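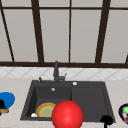

Window with dark brown bars, light grey panes.

Zeyu Lu
Apr 30, 2023

Some posts about brewing cider at home, because three people asked me after the club tasting and I answered each of them badly. My English is slow when I have a glass in my hand.

First, the juice. I bought 23 litres from Aled Beddoe, who presses in his shed. It was a mix of sweet apples and a few sharp ones, and he did not write down which. Next year I will ask him to write it down.

I pitched the yeast in February, when the apples were just in. The room was too warm and it started very fast. I moved the fermenter to the laundry floor, and after that it went along at a calmer speed.

Dilwyn Prothero says I should not add any yeast at all, only wait for the wild one. I have tasted his wild cider. Some bottles are wonderful and some have the flavour of a wet saddle. I am not so brave yet.

My mistake was the sugar for the bottles. I measured it in the evening, tired, and I gave some bottles a double dose. I put all of them in the fridge and opened them over the sink. Please weigh your sugar in the morning.

The club has a small competition and we had 2 classes this year, dry and sweet. I entered dry. The judge wrote "clean, a bit thin, good colour". I agree with thin. Osian Lougher won with a cider he named Stiltard, and it had much more body than mine.

He told me he leaves it on the lees for longer and stirs it now and then. I thought stirring was only for wine. I will try with half of the next batch, so that I can compare.

Somebody asked the price. With juice, yeast, caps and one new airlock I paid around $60. The bottles were free – I washed old beer bottles for two evenings and my neighbour thinks I have a problem.

Iolo Prydderch is collecting orders for caps again. If we reach 2,000 the postage is free. Send him a message, not me, I only have the list from last year.

Next I will write about perry, when I find enough pears.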